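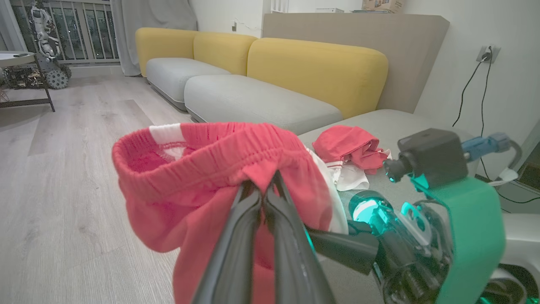
Findura Household Forum > Laundry and Linens
Topic: Sorting red athletic wear with white trim

navstead_housing
October 2, 2021
Our residence office maintains a shared stock of 47 sports kits, most of them red with white trim. Residents have asked for written guidance on sorting. The current draft directs that red shorts be washed separately from all white items at 90 degrees Fahrenheit, with no more than 12 garments per load. Comments are requested before the notice is posted.

Brunton4
The separate wash is appropriate. I would recommend that shorts be turned inside out and lifted by the waistband when sorted, so that the inner label can be read without unfolding the garment.

skullex_laundry
I must respectfully disagree with the temperature. Our facility washes red knits in cold water only. At 90 degrees we recorded pink staining on white side panels in 18 garments last season.

navstead_housing
Were those garments new at the time?

skullex_laundry
Nearly all were. Older stock gave no difficulty.

Brunton4
In that case the fault may lie with the first wash and not the temperature. A separate cold wash for new items would address it. Lifting by the waistband remains acceptable for dry garments.

linen_desk
Wet garments should be supported from beneath. Repeated pulling wears out the elastic.

navstead_housing
The draft will be amended to require a cold first wash. The temperature for later washes remains open for comment.

skullex_laundry
Our objection to 90 degrees stands.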